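Consumer Video Devices, Unit 3: Dash Cameras and Loop Recording
Handout prepared by Krisztina Szalai
Revised 2/6/26

Read this before the lab. Bring your own microSD card if you have one. The cards in the cabinet are shared with the other section and get formatted between groups.

1. What loop recording does

A dash camera records in short files, usually one to five minutes long. When the card is full, the camera deletes the oldest unprotected file and writes a new one in its place. The driver does not have to press anything. The clip length is set in the menu. Short clips are easier to copy and lose less if a file is damaged. Long clips have fewer breaks, but a damaged file costs you more footage.

Some cameras leave a small gap between clips. Others overlap them by a second or so. Check this on the unit you are given by filming a clock with a second hand across a file change.

2. Protected files

Most units have an impact sensor. When it is triggered, the current clip is marked as protected and moved to its own folder, and the loop will not erase it. If the sensitivity is set too high, potholes and door slams will fill that folder. On many models the camera then stops protecting new clips, or stops recording and shows a card error.

Students often report this as a bad card. Look in the protected folder first. One of last year's Skister units came back with 1151 files in it, all from the same gravel road.

3. Power

There are two common ways to power the camera. A 12-volt socket adapter is simple and can be moved from car to car. A hardwire kit connects at the fuse box and lets the camera run when the car is parked. A hardwire kit should have a low-voltage cutoff so that it does not drain the car battery.

The small battery inside the camera is there to close the last file when power is lost. It is not meant for long recording. Lithium cells do not do well on a hot dashboard, and a swollen case means the unit comes out of use. Tell Géza Barta if you find one, and do not charge it.

4. Field of view

A wider lens shows more of the side lanes but makes each object smaller in the picture. A license plate that can be read at two car lengths with a narrow lens may not be readable with a wide one. Resolution alone does not settle this. Bit rate, lens quality and shutter speed all matter, and at night shutter speed matters most.

The Furow and the Demden both record 1080p. Compare their night clips side by side in the lab and write down the distance at which you can no longer read the plate.

5. Motion detection

Motion detection compares one picture with the next and starts recording when enough of it has changed. It is useful when parked. Turn it off while driving, as some units will stop recording at a long red light and take a moment to start again. Rain, headlights and tree shadows all set it off.

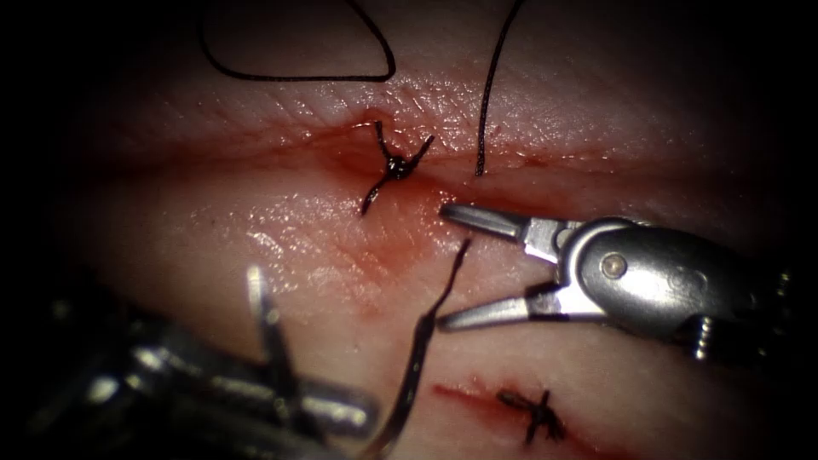 What happens to motion clips when the card is full?

They are treated like ordinary loop files on most cameras, so the oldest one is erased first unless it has been locked by hand or by the impact sensor.

6. Lab task

Work in pairs. Set the clock, format the card in the camera and set clips to 3 minutes. Record until you have at least 2 complete files. Lock one of them with the button on the case, then find it on the computer and note the folder name.

The Bíró unit numbers its files in order and does not reset after formatting. It was at 2881 when this sheet was printed. Write down your first and last file numbers.

Hand in the notes with your plate distances from section 4. Return cameras with the card removed and the adapter in the same bag.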